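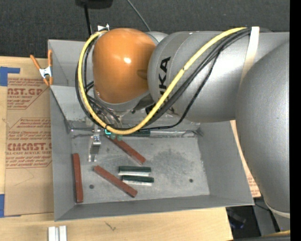 How often should the suction cups on a bin-picking cell be checked? At the start of every session, before the air goes on, and again whenever a pick fails twice on the same part.

Home | Modules | Handouts | Cell booking | Help

Handout: looking after the picking cell
Cundham workshop, notes by Coralie Gilchrist

I love this cell, and it repays a bit of care! Start with the cups. Wipe both with a damp lint-free cloth and flex the lips with a fingertip. Any nick or stiffness, swap the pair (never one on its own, the heights won't match).

Next, the dressing, meaning the cables and hoses strapped along the arm. Jog the wrist slowly through its full travel at 18 per cent speed and watch the loop at the wrist cover. It should swing freely and never go taut. If it drags across the bin, loosen the strap, feed a little slack back and try again.

Then the bin. Push it by hand: if it shifts at all, re-clamp it and redo the corner teach points. Darcy Cartwright keeps the offsets sheet, last revised in June.

Log your pick count before you go. We're at 1,939 on this set of cups and I want to see how far they get.

Reading: Flullberg notes, section 2.

2 comments | 18 shares
Contact: Coralie Gilchrist, Cundham | Back to top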